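Why do racing cars have wings?

I went to the hill climb at Dekudcombe one Sunday in November, and my ears are still buzzing! Every car had a wing on the back, and I wanted to know why, because they weren't going to fly anywhere.

So I asked Corrado Serra, who builds cars for the Harnis team. He said a plane's wing pushes the plane up. Turn that shape upside down and it pushes down (clever, eh?). We call this push downforce, and it squashes the tyres onto the track so they grip in the corners.

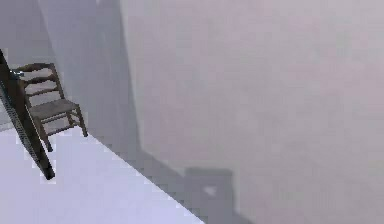 How hard does it push?

The faster you go, the more air hits the wing. Corrado's car weighs 900 kilos, and at 149 miles an hour the air presses on it with more than half that weight again.

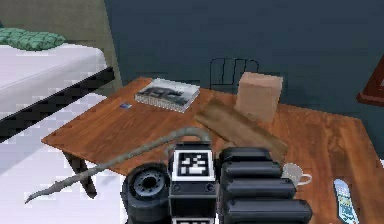 But there's a catch. A big wing also drags the car back, a bit like running with an open umbrella. On a long straight you want a small wing, and on a twisty track like Geruddale you want a whopper. Teams try one, do a few laps, then swap it and go out again.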